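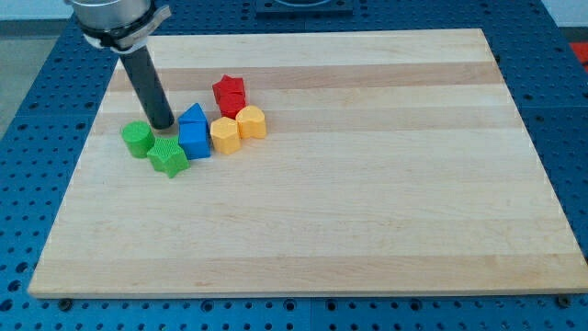
Step 4: Setting up the board and blocks

Home | Build guide | Parts list | Downloads | Forum

I'm Gönül Soylu, and this is the part of the Grestell build I enjoy most, so forgive me if I go on a bit! By now your arm should be bolted down and homing properly (if it isn't, go back to Step 3, it only gets more annoying from here).

1. Lay the wooden board flat on the perforated table and square it up against the rows of holes. Mine is a strip board that I like because the lines run lengthways, so I can see straight away if it's crooked.

2. Check the clamp collar. The lever should be fully closed before you send the arm anywhere. Give the tube a gentle twist by hand — if it turns, so will all your positions.

3. Put the blocks out in a loose curve towards one side, with plenty of bare wood left over to move them to. I keep the colours in pairs, green, blue, red, yellow, but the shapes can be as mixed as you like. Stars and hearts are much fussier than the plain cylinder.

4. Open the Braker settings page and set the travel speed to 20. Leave the approach speed at 19, I know it looks like a typo.

5. Jog the tip down slowly until it hovers just over the wood, then save that height as "board". My value came out at 1,515 but yours will be different.

CAUTION: Keep a finger on the stop button while you jog. The arm doesn't know the board is there until you've saved the height.

Note: if the tip drifts after a long session, redo step 5. I do mine every 300 moves and whenever I've knocked the table.

Next up is teaching it the first push.

Last updated March 3, 2023

We use cookies to remember your settings. Accept | Manage

Contact | © Grestell | Back to top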